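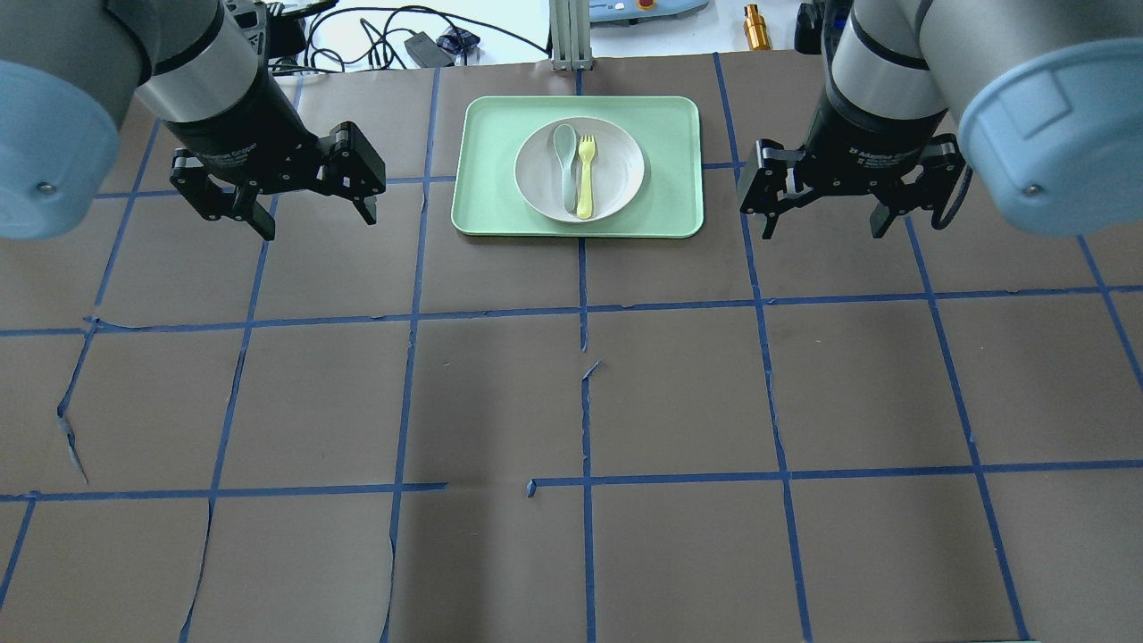 Rebecca Costa
Course tutor, Practical Design

Courses > Practical Design > Handouts > Week 4: Using a grid

Print this page | E-mail this page

A grid divides a page into equal parts so that text, headings and margins line up. Draw it before you place anything. For the Sonmont leaflet, use a page 200 mm tall and 158 mm wide.

Terms

Column – an upright strip of the page.
Gutter – the gap between two columns.
Module – one cell, where a column meets a row.

Most body text should fill one or two columns. Keep lines under 70 characters, counting spaces. A heading may run across the full width, but its left edge must sit on a column line. 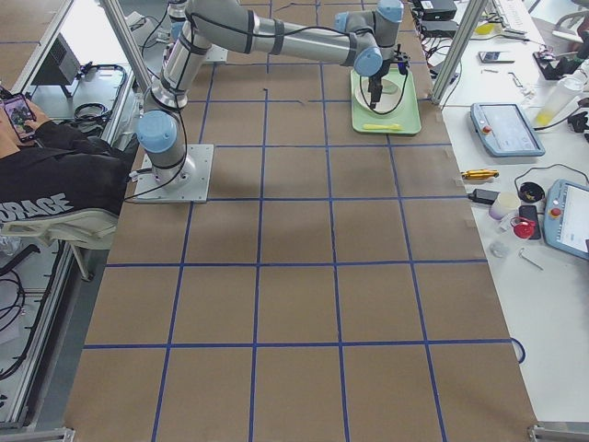
Captions follow the same rule and are set one size smaller than the body text. Leave at least one row of modules blank on each page. Students who worked on the Cullinane booklet in November may reuse their margins, though the column widths will need working out again.

Task

Draw two grids for the leaflet in pencil and set the same 40-word notice in each. Write a short note on which is easier to read. Hand in both sheets with your name on the back.

Reading: Bartoš, Z., Plain Pages, chapter 2.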